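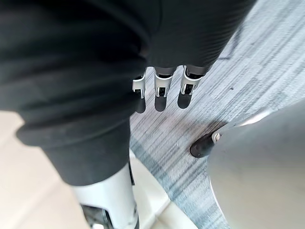

Sikow Bench Fabric Shaver, Corded

Maker: Sikow
Sold and serviced by: Avska Textile Tools
Type: rotary pill remover for knits and brushed cloth
Page revised: 2021-02-02

Overview

The Sikow Bench is a corded fabric shaver for alteration shops, laundries and wardrobe departments. It removes pills and surface fuzz from knitwear, sweatpants, blankets and upholstery covers. A three-arm rotary blade turns behind a perforated steel guard. Fiber that stands above the cloth enters the holes in the guard, is cut against the inner face and is drawn by the blade's airflow into a clear bin behind the head.

The motor is sized for long sessions at a work table. There is no battery. The cord leaves the handle through a swivel, so the tool can be turned end for end without twisting the lead.

Specifications

Guard diameter: 58 mm
Guard material: stainless steel, removable, turn to lock
Blade: three-arm, reversible cutting edges
Height settings: four
Speeds: two
Body weight without cord: 223 g
Cord length: 3 m
Supply: 230 V, 50 Hz
Bin: clear, snap fit, washable by hand
Duty cycle: 30 minutes on, 10 minutes off
Noise: not rated by the maker

A 120 V version is made but we do not stock it. The blade and guard are the same on both versions.

Height settings

The spacer ring around the guard sets how far the cutting surface stands off from the cloth. It clicks at each position and will not slip under hand pressure.

Setting 1 puts the guard flush with the cloth. Use it on flat woven covers and dense felt only.
Setting 2 is for fine jersey and tightly knitted rib.
Setting 3 is for fleece-back cloth, midweight sweaters and most brushed finishes.
Setting 4 is for open knits, mohair blends and anything with a raised stitch pattern.

Begin one setting higher than the table suggests and work down. A shaver set too high leaves pills behind, and a second pass will take them off. A shaver set too low thins the face of the yarn, and that does not come back.

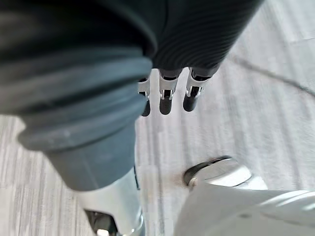
Rib needs more care than plain jersey on account of its relief. The raised columns reach the guard first and carry all of the pressure, while pills lodged in the channels between them are missed. Stretch the cloth across the ribs until the channels open, hold it there with the free hand, and run the tool along the ribs. Crossing them at low height can nick the crown of each column, and the damage shows as a faint row of lighter dots on dark colors.

Preparing the work

The garment must be dry and laid on a firm, flat surface. A padded ironing board is too soft. Brush off loose lint and hair first, because both wind around the blade shaft and slow it. Empty the pockets. Check for thread ends, pulled loops and labels, and clip or pin these clear of the work.

Cuffs and hems should be done last. Both have more than one layer and stand higher than the cloth next to them, so the edge of the guard will catch if it is pushed straight in. Approach from the single layer, lift at the seam, and set down again on the far side. Where a cuff is narrow, slide a sleeve board or a length of smooth pipe inside it to give the guard something to bear on.

Do not shave cloth while it is being worn, draped or hanging in folds. A fold presents two edges to the guard and is the most common cause of a cut. 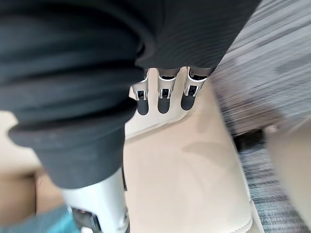
Dark charcoal knit with fine horizontal ribbing

Working speed

Low speed is correct for nearly all knitwear. High speed is meant for upholstery and heavy blankets, where the fuzz is long and the base cloth is firm. On light jersey, high speed pulls the cloth up toward the guard and marks it.

Move in small circles with no downward force beyond the weight of the tool. Stop when the sound of cutting fades. On dark cloth, check the result in side light, as pills of the same color as the ground are hard to find under a ceiling lamp.

Cloths we do not recommend

Silk, chiffon, lace and any knit with loose floats on the face. Corduroy and velvet, where the pile itself would be cut. Cloth with beads, foil print or flocking. Coated rainwear. Leather and suede, including the leather parts of mixed covers.

Use on sofas and seat covers

Loose covers should come off the frame if they can be removed. Fixed woven covers can be shaved in place on setting 1 or 2. Keep clear of piping, zippers and buttons – a button shank will chip the blade. Work from the back of the seat toward the front edge and empty the bin more often than seems needed. Cover fiber is longer than garment fiber and packs tightly around the bin inlet.
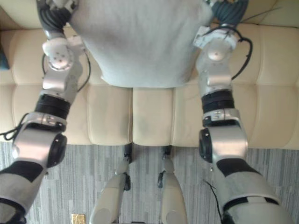 Where a leather sofa has fabric cushions, take the cushions to the table. The guard leaves fine ring marks on finished leather if it touches while running, and these cannot be buffed out.

Blade and guard care

Unplug the tool before opening the head. Turn the guard a quarter turn to the left and lift it off. The blade pulls straight out. Brush the shaft and the inside of the guard after each session with the brush supplied. Do not oil the shaft. The bearing is sealed, and oil will carry onto the cloth.

Each blade has two cutting edges. Turn it over when the tool begins to tug, and replace it when the second edge does the same. In our workshop, Rocío Bravo logs hours on the loan units and turns the blade at 50 hours on mixed knitwear. Upholstery work shortens that by half. Replace the guard if any hole is burred or if the face is dented, however slightly.

Parts and accessories

Blade, single
Blade, pack of five
Guard, 58 mm
Spacer ring
Clear bin
Cleaning brush
Enico table clamp, for holding stretched rib
Piras sleeve board, narrow

The Enico clamp is sold without jaw pads. Order the felt pads with it if it will be used on dark knits.

Warranty and service

The motor is covered for two years or 1,000 hours, whichever comes first. Blades, guards and spacer rings are wear parts and are not covered. Units opened beyond the guard will be repaired at the bench rate.

Service questions go to Oriana Alarcón at the Avska workshop. Quote the serial number from the underside of the handle. The workshop closes for stocktaking in the second half of July, and units received then are booked in when it reopens.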